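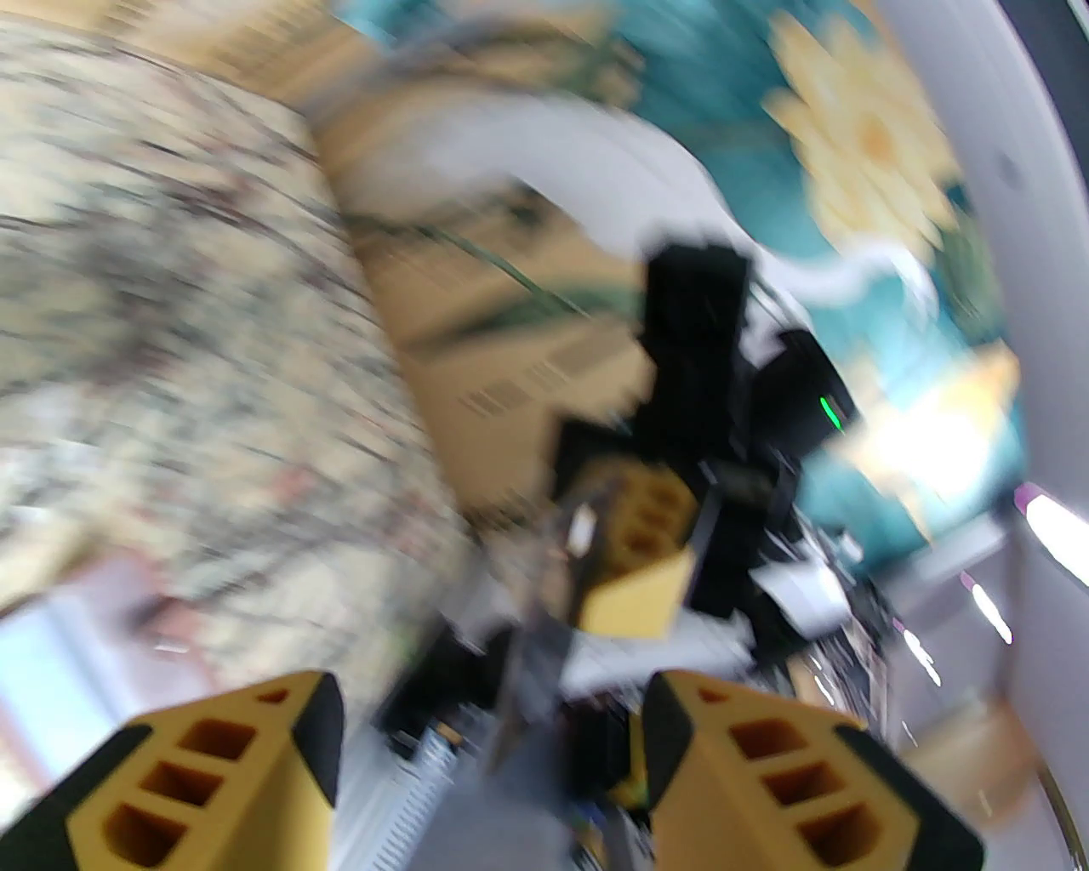
Pale yellow flower on teal-blue, with layered petals and a golden centre.

How to put one enormous flower on a wall

Posted 9/23/20 in Walls and Colour

I love a big flower! Little ones scattered about look sweet on a teacup, but on a wall I want one great bloom that you can see from the other end of the room. If you can draw a wobbly circle you can do this, and a wobbly circle is better than a perfect one anyway.

What you need

Teal-blue emulsion for the background (I like Kulla 2884, which leans more blue than green once it dries)
3 tester pots: a pale creamy yellow, a soft mid yellow and a dark gold
A small roller, a flat brush as wide as your thumb and a thin pointed brush
Chalk, string, a drawing pin and a damp cloth
Low-tack tape and a dust sheet

Background first

Wash the wall with warm water and a drop of washing-up liquid, then let it dry. Fill any holes and sand them smooth. Roll on 2 coats of teal and leave the wall overnight before you go near it with chalk. Teal is a greedy colour and the first coat always looks dreadful - patchy, streaky, the lot. Keep going.

Drawing the flower

Pick your middle point and push the pin in. Don't put it dead centre on the wall. A flower that sits off to one side has much more life in it, and it can run behind the furniture quite happily.

Tie the chalk to the string with 70 cm between chalk and pin, and swing a circle. That's the furthest your petals will reach. Shorten the string by half and swing another, then draw a small one for the centre. Take the pin out now, while you remember, and dab a bit of filler in the hole.

Sketch the outer petals between the big circle and the middle one. Let them overlap, let some be fatter than others, and tuck the inner layer into the gaps. Stand right back by the door and have a look. Anything you don't like comes off with the damp cloth.

Painting the petals

Do the whole flower in pale yellow to begin with, both layers, right up to the chalk. It will need a second go over the teal, possibly a third if your tester is a thin one (mine from Mallet was, and I still adore the colour).

When it's dry, take the mid yellow on the flat brush with hardly any paint on it, and pull it from the base of each petal outwards, stopping well short of the tip. Do this where one petal slides under another, too. It's the part I enjoy most, the flower suddenly goes from flat to fluffy!

Now the dark gold. Fill the centre, then use the pointed brush to flick a few short lines out on to the inner petals.

Tidying the edges

Go round the outside with teal on the pointed brush and sharpen anything that has gone lumpy. Wipe off leftover chalk once the paint is fully dry, and keep the end of the teal in a jam jar for scuffs.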